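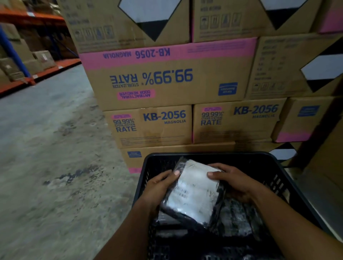
Warehouse Basics, Session 4: Filling a Crate
Notes by Catarina Peixoto, Grirkthorpe site

Okay, this is the session everybody thinks they can skip (I did too, my first October here!). We're doing hand packing of wrapped goods into the black slotted crates, then a little on reading cartons.

Pick up each package with both hands, one on each side, and look at the label through the wrap before it goes in. If the plastic has bunched up over the print, smooth it out with your thumb. Shiny wrap throws glare, so tilt it a bit until you can read it.

Flat things go down first. Then I like to stand a piece or two along the walls and work toward the middle. My limit at Grirkthorpe is 13 kilos a crate, and the Jekine sheet says the same. 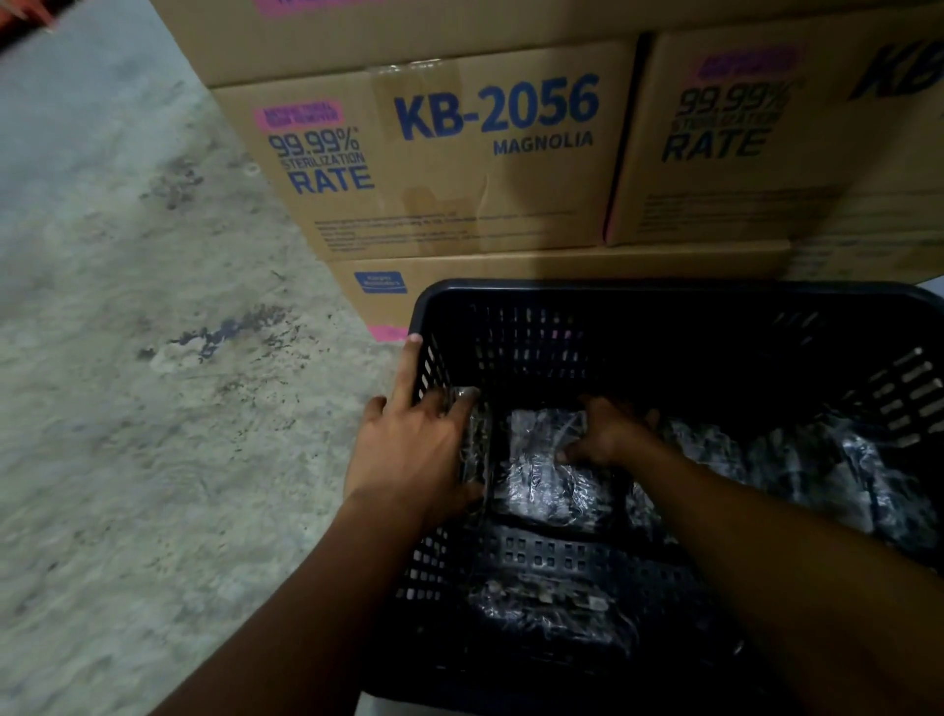 Fig. 2. Both hands in the basket, with one wrapped item upright along the inside wall.

Press down gently with your fingertips and keep your palm off the bags – if something pushes back, take it out and turn it.

Cartons: read the model code and the name together. KB-2056 MAGNOLIA is one line on your pick list, and you'll meet boxes lying upside down, so get used to reading that way too.

For next time: Poduval handout, first half, and try the Laltuvano count sheet with 352 as your starting stock.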